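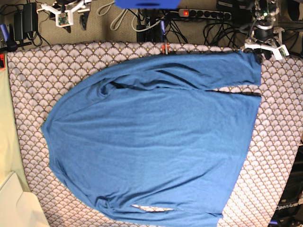

Report by the Garment Handling Project Group, Eltow
Submitted November 12, 2021
3 min read

3. Software

The project set out to write planning and control software for folding a long-sleeved shirt with two arms. Work began in September and used the Lakeo message layer, which was already installed in the laboratory. The folding planner, named Pimedard, was written by the group.

Pimedard divides a fold into short stages. Each stage has a start pose, a grasp point for each gripper and a check that must be passed before the next stage begins. The perception module first separates the garment from the mat. A plain blue knit on a pale scalloped print can be divided by colour alone, although the gap between a sleeve and the body is narrow and was at first filled in by the smoothing step. The filter was reduced and the sleeve outline is now kept.

Grasp points are chosen on the outline by the Snorradóttir rule, which prefers edges with low curvature. Commands are sent to both arms at 20 Hz. An earlier version ran at 200 Hz, but the planner could not supply new targets at that rate and the arms repeated old ones.

The overhead view gives the position of an edge but little about its height. The wrist view is therefore used for the last part of the approach – the planner hands over once the gripper is within 43 mm of the target.

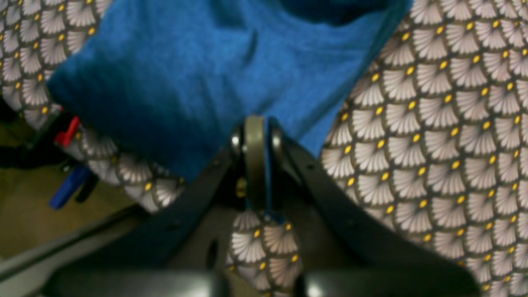

Why does the planner not use the wrist camera for the whole fold?
The wrist camera sees only a small part of the garment at close range, so the software cannot tell a hem from a cuff. The overhead camera supplies that information before the approach.

3.1 Logging

Every stage writes one record containing the chosen grasp point, the joint positions and the result of the check. Records are kept in files of 500 entries. Failed checks are stored with both camera images so that the stage can be replayed without the arms.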